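Cajón de sastre

El cajón de sastre es, en sentido doméstico, el lugar de la casa donde se guarda lo que no tiene sitio propio y tampoco se tira. La expresión procede del taller de costura, donde retales, botones e hilos convivían en un mismo cajón. Con el tiempo pasó a nombrar cualquier conjunto desordenado, incluidos algunos ministerios.

Contenido

El repertorio varía poco de una vivienda a otra: pilas de carga incierta, llaves de cerraduras ya desaparecidas, gomas elásticas y el manual de un electrodoméstico que se regaló hace años. Un inventario vecinal realizado en Clasberg registró 2.961 objetos en 9 cajones — de ellos, 542 eran cables, y sus dueños defendieron casi todos.

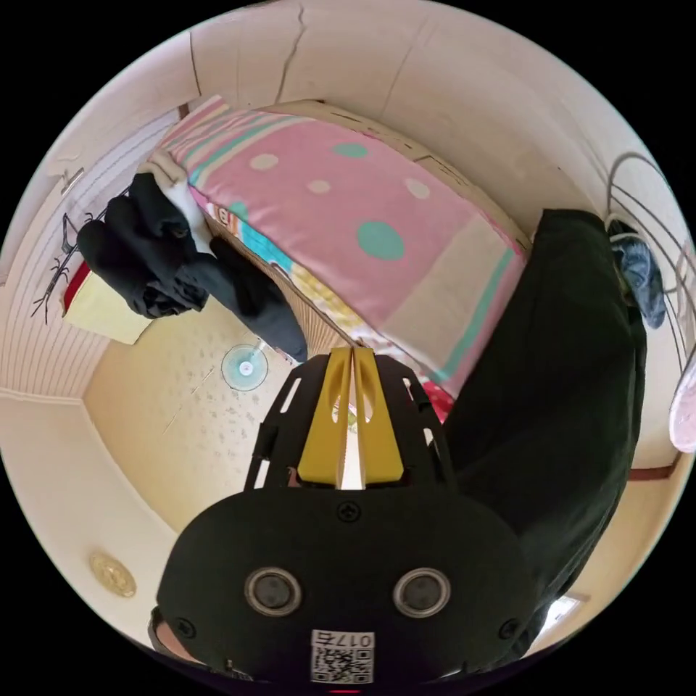
La permanencia de los objetos obedece a una regla conocida: lo que se desecha un lunes hará falta el martes. La regla carece de demostración, pero goza de un respeto que ya quisieran otras más sólidas.

Variantes regionales

En Tuturport se prefiere la caja de galletas, que añade al desorden la decepción de quien esperaba galletas. En Sotomayor la función recae en un cuenco junto a la entrada, donde las monedas extranjeras pasan a la jubilación.

Véase también: Trastero; Costurero; Diógenes (síndrome de).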